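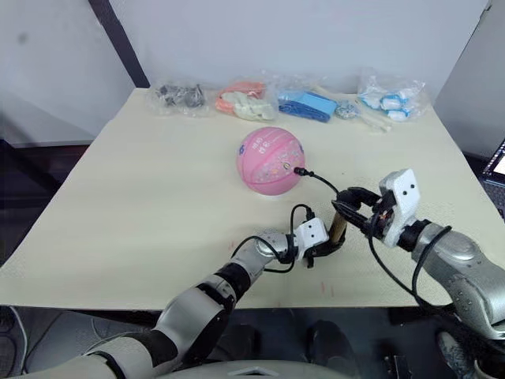 The Parts Table at Dankwa, April

Dankwa is a shared workshop with good light, one decent table and a drain that sings when it rains. In April the table belongs to whoever is sorting, which this spring meant Ewurabena Bawa and me. The plan was to take the big plastic tub of leftovers from the Usham kits and turn it into bags a person could find things in. We gave it an afternoon. It took 9 evenings, and the tub is still not what I would call empty.

Gray with gray
The dark metal pieces went into their own clear bag, at the left end. Brackets and fittings, as far as I'm willing to commit. Every one of them looks as if it must be important, and I have yet to meet the thing that stops working without it. If you know what they hold up, please come and claim them before they become a doorstop.

Orange, and whatever lives with orange
We started with a strict rule about one color to a bag. The rule lasted until we reached the orange pieces, which came out of the tub in the company of some off-white ones and would not be parted from them in any way that made sense later. They share a bag now. Ewurabena calls this sorting by friendship and I call it giving up at eight in the evening.

Blue
The easy one. Light blue, dark blue, all of it blue, nobody's feelings hurt. I'd like to have spent more time on this bag, purely for morale.

White with blue trim
These are at the far right because that's where the argument ended. I said they were white. Ewurabena said the blue edges made them blue, and that the blue bag had room. There was a period of 58 minutes, by the clock over the sink, in which no sorting was done at all. They have their own bag, and it bulges.

The stick
Long, thin, pale, and the owner of no obvious hole in anything. It keeps company with the silvery metal bits, which are also waiting for somebody to remember them. My guess is that it came with the Zurkirix shelving and has been mistaken for a part ever since. Ewurabena thinks it stirred paint. We've agreed to keep it for one more year, the same agreement we made last year.

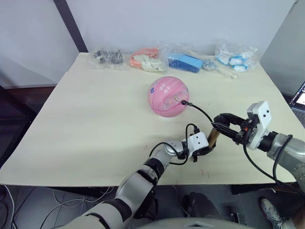 The pink ball
Then there's the one item that refuses to go in a bag. It would fit if we bought bigger bags, but a basketball with a cable plugged into its side has moved up in the world and doesn't want to be filed next to brackets. It was an ordinary pink ball until Noémie Sawatzky got hold of it over the winter. She wants it to keep score for the under-tens at Cusholm, who at present keep it themselves, with results you can imagine (both teams have been champions for 2 seasons running).

I asked whether it still bounces. Noémie said that was "a separate question." I've been in this workshop long enough to know a no when I hear one.

The seams are still there, and the lettering, so from across the room you could take it for something you'd find under a hedge. Get closer and there are little electronic parts where the air ought to be having things to itself. Please don't dribble it, and please don't unplug the cable to charge your phone — you know who you are.

The table
Cream, with scuffs and a few dark specks near the front edge. The specks don't come off. I've tried dish soap, white vinegar and strong language. I am told it's a fine table and I should leave it alone.

Still to do
Labels. We have 4 marker pens and I trust one of them. Ewurabena wants proper part numbers; I'm holding out for "gray," "orange etc." and "ask Noémie." If you took home a handful of the blue ones for your own project, bring back what you didn't use, and put it in with the blue.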